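Hot water changeover, Grornwood units

The centralised hot water plant at Grornwood will be recommissioned in October. Storage temperature stays at 60 degrees, with delivery to kitchen sinks and basins limited by the tempering valves fitted in each unit. Jurer will replace both circulating pumps and the 300-litre buffer tank.
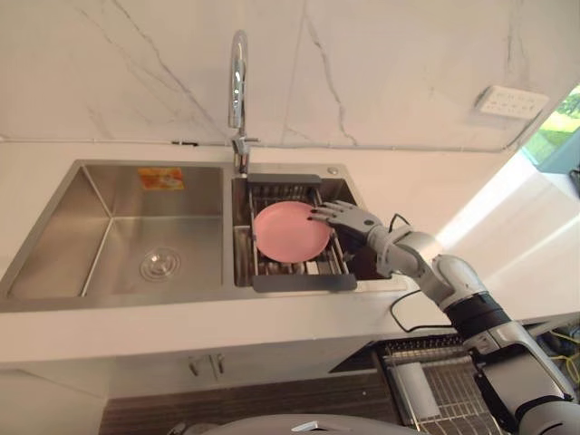

Supply will be isolated from 9 am to 2 pm, one riser at a time. Cold water is not affected. Residents on riser 6 should run the kitchen tap for two minutes once supply is restored, as that branch has the longest dead leg. Some discolouration is normal at first flush.

Faulty tempering valves can be reported to Torunn Løken on extension 1057. Please quote your unit number and riser.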